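Will a robot ever take over the bottle sorting?
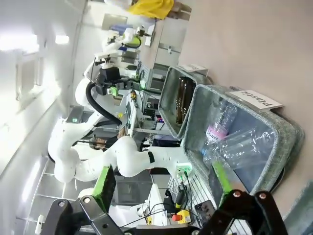 Photo: Plusa open day, sorting bench

My recycling corner is a disgrace. I'm telling you this up front so you understand the frame of mind I was in when I sat down on Sunday with a cup of tea, looked at the heap beside the back door, and started wondering (again!) when a machine might come along and deal with it for me.

Long-time readers will know I have been wondering this since I was small. Mum had a magazine from 1956 that promised a mechanical housemaid in every home, apron and all, and I must have read that article 21 times lying on the lino. She was meant to do the ironing, the silver and the baby. I never did find out what the family was going to do all day, but they looked very pleased about it.

So when Plusa ran an open day in August I put my name down straight away, and went along with my sandwiches in my bag and far too many questions. The job they'd set up was the very one I've been dodging at home. Glass goes in one grey felt bin, plastic goes in another, and there are little white cards so that everybody knows what's what. The plastic one just says "plastic". I have thought about buying the same bins, to tell the truth, because they're rather nicer than my cardboard box, and a label might shame the rest of the household into taking part.

Now, sorting bottles sounds like nothing. You and I do it while talking on the phone. But have a think about what's in there — two brown glass bottles lying on their sides, and next door a couple of clear plastic ones, one with a pink and white label and one with no label at all. Clear plastic is a nuisance to look at even for me without my glasses on. You see whatever is behind it as much as you see the bottle. And a round thing lying on its side would like very much to roll away from you, as anybody who has unpacked the shopping on a sloping driveway can confirm.

I asked one of the people there how fast it could go and got a very fair answer, which was that it depends on the day. They'd kept a tally for a week and had 132 tries on it, with a decent share going well and a good number needing somebody to step in and set things right again. I liked that they told me. I've been to the other sort of demonstration, the Selosix one at the home show a while back, where a towel was folded beautifully on a big screen and when I asked to see it done with one of mine they gave me a tote bag.

What struck me most was the amount of stuff it takes. White arms and a thick black hose, a rack with cables running over it, a controller, a great big red emergency stop on its yellow housing, and all of that for a few bottles! I do the same work with two hands and a bad knee. Mind you, the first washing machine my nan saw took up half the laundry and had to be held down, so I'm not going to be too smug.

I had a long chat in the car park afterwards with a couple who run the kitchen at Tulard, the café up the hill, and they'd have one tomorrow if it could manage the glass after a busy lunch. They don't mind slow. It could work all night at its own pace for all they care, so long as the bottles were in the right place by 7 in the morning. I hadn't looked at it like that. At home I'd be hovering, and I'd have the whole lot done before the arm had made up its mind, but with everyone in bed a slow helper is still a helper.

So, can they do the chores yet? My feeling is that they can do a bit of one chore, in a room arranged for it, with a person close by. I wouldn't hand over my kitchen. Nothing in my kitchen has ever been in the same spot twice, and half our bottles come out of the boot of the car with sand in them. But I went in expecting to be cross and came home quite hopeful, and I've already asked to be put on the list for next time.

Several of you wrote in after my last post asking for the lemon slice recipe from Echeverría, and I haven't forgotten. It's coming next week, once I've worked out the oven temperature, as theirs clearly runs hotter than mine. In the meantime I'm off to rinse some jars.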